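Gudrun Magnusson has been restoring and fitting bathtubs for 30 years, the last 12 of them from the workshop she runs under the name Braltlow. Before that she worked out of a garage and, for one winter, a friend's barn.

"The barn had no heat, and enamel doesn't like that," she says. "I lost two tubs before I gave up and looked for somewhere proper."

She started as a plumber's helper and moved to tubs after a customer asked whether an old one could be saved. It could, though it took her 36 hours of sanding and filling. She charged for ten.

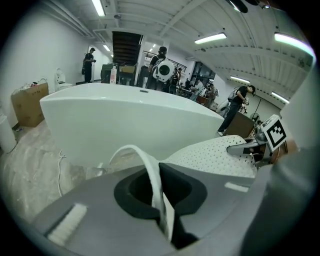

Freestanding tubs are most of her work now. Customers tend to shop by shape, she says, and think about the floor later. "I ask them to come in and walk all the way around one. In a catalog you only see the front." The big white one in the middle of the workshop has a smooth oval rim and an outer wall that flares, with a small chrome overflow fitting. A flared side needs more space than people expect, she says, and she tells them to leave enough room to get a mop behind it.

Weight is the other question. A full tub in an upstairs bathroom can come to 712 pounds with a person in it, and she won't quote for an upper floor until a builder has looked at the joists. "Some people go elsewhere when I say that. Fine."

Prices start at 2,000 dollars, fitting included — delivery is extra outside town. Orders placed now will be fitted in October.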